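Home > Workstations > Tower Systems > Reconditioned > Kwofie Dratar

Kwofie Dratar Desktop Workstation, Reconditioned, Build to Order
Sold and assembled by Tidley
Item 1065

Availability: in stock, built after order
Warranty: 2 years, parts and bench labor
Page revised September 19, 2025

Overview

The Dratar is a full-size desktop workstation in an aluminum enclosure. Tidley buys the machines at the end of their lease, strips them to the bare chassis, cleans and tests each assembly, and rebuilds them to the customer's order. The enclosure, the internal plastic trays, the main board and the power supply are original Kwofie parts. Processor, memory and storage are fitted from tested stock according to the options chosen at checkout.

The system is intended for fixed use at a desk or under a bench. Typical buyers run drafting packages, simulation, audio editing or local databases and want a large memory ceiling without the noise of a rack server. It is heavy for its size. Two people should lift it out of the carton.

Enclosure

The side panels are aluminum with a brushed finish. The ribs run lengthwise and stiffen the panel, so a large flat area can be made in fairly thin sheet without drumming at high fan speed. Panels with dents that affect closing are rejected at intake. Light scratches on the outer face are accepted and are noted on the build sheet.

Molded grey plastic trays are mounted to the metal inside the case. The bosses, tabs and slots on a tray locate cables and small assemblies, and most come apart without tools. Clips that were stressed or whitened during an earlier service are grounds for replacing the whole tray. Tidley does not glue clips.

Because the trays are keyed, they go back in one position only. If a tray does not sit flush against the metal, a cable is trapped behind it. Do not close the case with force.
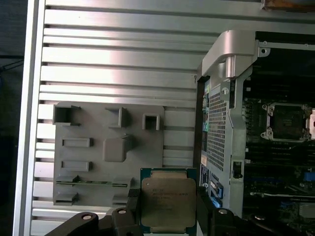

Processor with silver heat spreader at the open chassis; ribbed aluminum panel and grey molded tray behind.

Processor options

The board accepts one processor. Three grades are offered at checkout: Standard, Plus and High Core. The exact part number depends on stock and is printed on the build sheet before payment is taken. Parts within a grade are matched for core count and rated power, and a substitution outside the grade is never made without written approval.

All processors are pulled from working systems. Each one is cleaned of old compound, checked under magnification for damage to the contact side and the edges of the substrate, and run in a test board before it is assigned to an order. Processors with a worn or unreadable marking on the lid are sold separately at a lower price and are not used in builds.

The High Core grade requires the tall heatsink. The configurator adds it automatically. Customers who already own a Dratar and want to upgrade the processor alone should order the tall heatsink from the spares page as a separate line.

Memory

Maximum memory is 192 GB with all slots filled. Registered modules only. Mixed sizes are supported if the pairs match, and the slot order is printed on a label supplied with the machine. Tidley tests the full installed amount overnight and encloses the report.

Systems ordered with the smallest memory option leave half of the slots free for later expansion. Modules bought elsewhere are the customer's responsibility – the board is strict about rank and voltage and will halt at power-on with a memory code if either is wrong.

Storage and expansion

Internal drive positions: 5
Drive mounting: sliding carriers, screws supplied for small-format drives
Expansion cards: full length supported, with rear bracket retention
Optical drive: not fitted; blanking plate supplied
Operating system: none, or customer's choice at checkout

Unused drive positions are shipped with empty carriers in place. The carriers guide airflow through the lower part of the case and should be left in even if no drive is fitted.

Graphics cards are offered in a short list that has been tested for length and connector clearance. A card with power connectors on the long edge may foul the side panel. Measure before ordering without a card.

Cooling and noise

Air is drawn in at the front and exhausted at the rear. Fan speed is managed by the board. At idle the system is quiet enough for a shared office. Under sustained processor load the rear fan becomes clearly audible, and the High Core grade runs its fans faster than the other two.

All fans are removed, cleaned and measured on the bench. Any fan with bearing noise is replaced with a new unit of the same rating. Dust filters are always new.

Notes on fitting a processor

Most machines leave the bench with the processor installed. Board-and-chassis orders do not, and the following applies to them.

Disconnect mains power and hold the power button for several seconds. Lay the case on its side with the board facing up. Remove the access cover and any tray that overhangs the socket area. Put the screws in the bag provided.

Touch bare metal on the chassis before opening the processor package. Handle the processor by its edges. Do not touch the contacts or the socket pins.

Match the corner mark on the substrate to the mark on the socket and lower the part straight down. It should rest level under its own weight. If it rocks, lift it off and look at the orientation again. Close the retention frame in the sequence printed on it.

Apply compound to the center of the lid. The sachet supplied holds enough for one application with some left over. Fit the heatsink and tighten its screws in a diagonal pattern, a few turns each, until they stop. Connect the fan lead before refitting the tray.

On first power-on the machine may restart more than once while memory is trained. Allow it to finish. A blank display during this stage is normal.

Inspection and grading

Every chassis is graded by one technician and the build is checked by another. The bench procedure was written by Muammer Avcı and is available on request with any order of more than one unit.

Grade A: light signs of handling, no marks visible on the front at normal viewing distance
Grade B: scratches or small scuffs on the outer panels, all latches and trays sound
Grade C: visible wear, possible replaced tray in a slightly different grey, full electrical test passed

The grade refers to appearance only. Test limits are identical across grades. Grade C chassis are not held for named customers and are sold in the order in which they are finished.

Supplied in the carton

Workstation as configured
Mains lead for the delivery country
Build sheet with part numbers and test report
Memory slot label
Spare screws for drive carriers and access cover
Blanking plates for unused openings

Keyboard, mouse and display are not included. Board-and-chassis orders also receive one sachet of thermal compound and a protective cap for the socket. Keep the cap. A board returned without it cannot be accepted under warranty.

Delivery

Machines are shipped in a double-wall carton with molded foam ends. Large graphics cards travel in a separate inner box and are fitted by the customer, which takes one screw and one power lead. Orders placed in the last half of December are built after the annual stock count.

The Grurnelik warehouse handles collections by appointment. Bring the order number and a vehicle with a flat load area. The carton does not fit upright in most small cars.

Warranty and returns

Faults are handled by part exchange where the customer is willing to do the work, or by return to bench. Opening the case does not void the warranty. Bent socket pins, cracked substrates and broken tray clips are treated as handling damage unless reported on the day of delivery with the packaging retained.

Unopened machines may be returned for a full refund. Opened machines are refunded less the cost of retesting. Processors sold as separate parts can be returned only with the inner seal intact.

Spares for this model

Side panel, ribbed aluminum, left or right
Tray set, grey, molded
Heatsink, standard or tall
Front and rear fan
Drive carrier, single
Power supply, tested
Access cover screws, bag

Tray sets are sold complete. Single trays are supplied only against a serial number, as the molding was changed during production and early and late versions do not interchange. The serial number is on the rear of the chassis below the mains inlet.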